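3/19/21
Office diary, Brutemlow Legal Services

The hearing in the Tundano wage claim was held this morning by telephone and lasted 20 minutes. The judge accepted the late filing from Prokitz and gave the other side 8 days to respond. Our request for the original time sheets – first made in September – remains open.
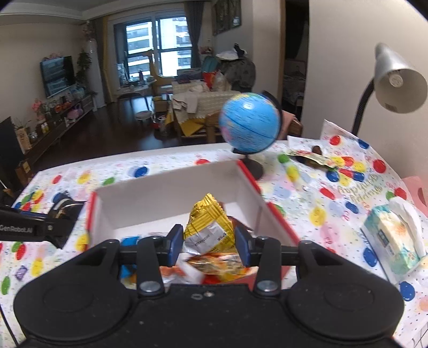 The question of notice was reviewed after lunch. Ibarra maintains that the policy was mailed to all workers, yet the file holds 3 returned envelopes and no proof of a second mailing. Work stopped for a short break, with snack packets in a white box with red edges and a polka-dot cloth on the table that read "Happy Birthday." The draft reply brief was then taken up again, and the section on deadlines was cut by half. Exhibit 2165 must be relabeled before filing. The clerk's office has not yet confirmed the next date.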